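4 Mounting the Viner Wall Panel

4.1 Before you start 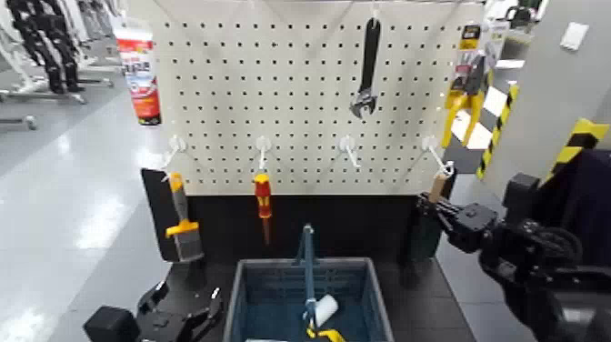 The Viner panel is supplied with four wall spacers, eight screws and a bag of hooks. Wall plugs are not supplied. The correct plug depends on the wall, and the table in Section 9 lists the sizes for brick, block, concrete and drywall.

The panel measures 1000 mm wide by 600 mm high. Leave at least 40 mm of free space above the top edge, or long hooks cannot be tilted into the holes. Choose a position away from radiators, steam outlets and direct rain. A garage wall is suitable if it is sound and dry.

Tools required:
Drill with bits to suit the wall
Spirit level, 600 mm or longer
Pencil and tape measure
Cross-head screwdriver
Cable and pipe detector

CAUTION: Check the full mounting area for cables and pipes before drilling. Pay attention to the vertical zones above and below sockets and switches.

4.2 Marking the wall

1. Decide on the height of the top edge. For standing use, 1700 mm above the floor suits most adults. Over a bench, keep the bottom edge at least 150 mm above the bench top.
2. Draw a level line for the upper pair of spacers, 30 mm below the intended top edge.
3. Mark the two upper hole centers on the line, 940 mm apart.
4. Measure 540 mm straight down from each mark and mark the lower hole centers.
5. Measure both diagonals between the four marks. They must agree to within 2 mm. If they do not, repeat steps 3 and 4.

Note: On stud walls, at least two of the four fixings must enter a stud. If the stud spacing does not allow this, fit a horizontal batten to the studs first and mount the panel on the batten. See Section 4.6.

4.3 Fitting the spacers

1. Drill the four holes to the depth given in Section 9. Clear the dust from each hole.
2. Insert the plugs flush with the wall surface.
3. Place a spacer over each plug with the flat face against the wall.
4. Drive one screw through each spacer until it is held but can still be turned by hand.
5. Check the upper pair with the level, then tighten all four screws.

The spacers hold the panel 18 mm off the wall. Do not leave them out. Hook tails need this clearance, and a panel fixed directly to the wall will not accept hooks in most positions.

CAUTION: Do not use an impact driver on the spacers. They can crack around the screw hole, and a cracked spacer must be replaced (part 2159).

4.4 Hanging the panel

1. With a second person holding the panel, line up the corner holes with the spacers.
2. Start all four panel screws before tightening any of them.
3. Tighten in a diagonal order – upper left, lower right, upper right, lower left.
4. Stop when the screw head touches the panel. Further tightening will bow the surface.
5. Pull lightly on the bottom edge. There should be no movement.

4.5 Fitting hooks

1. Hold the hook with its front end raised and insert the upper tail into a hole.
2. Lower the hook until the lower tail enters the hole beneath.
3. Press down until it clicks.

To remove a hook, lift the front end and draw it out. Do not twist it sideways.

Hooks from the older Araya range have a thicker tail and do not fit this panel. Jasard hooks fit but do not lock, so use them for light items only.

Load limits apply to each hook and to the panel as a whole. The limit for a short hook is 1.5 kg. The limit for a long hook is 600 g, measured at the tip. Place the heaviest items near the upper spacers and spread the rest evenly to both sides.

4.6 Use with a batten

1. Cut two battens to the full panel width, at least 20 mm thick and 60 mm high.
2. Fix each batten with one screw per stud.
3. Mark and drill pilot holes for the spacers as described in 4.2.
4. Continue from 4.3, step 3. Plugs are not needed.

4.7 First check

Check all screws again after one week of use – new plugs can settle slightly under load. After that, check them once a year. If a fixing turns without tightening, unload the panel, take it down and replace the plug with the next size up.

Spare spacers and screws can be ordered from the Stestside parts desk. Quote the part number and the batch code from the label on the back of the panel.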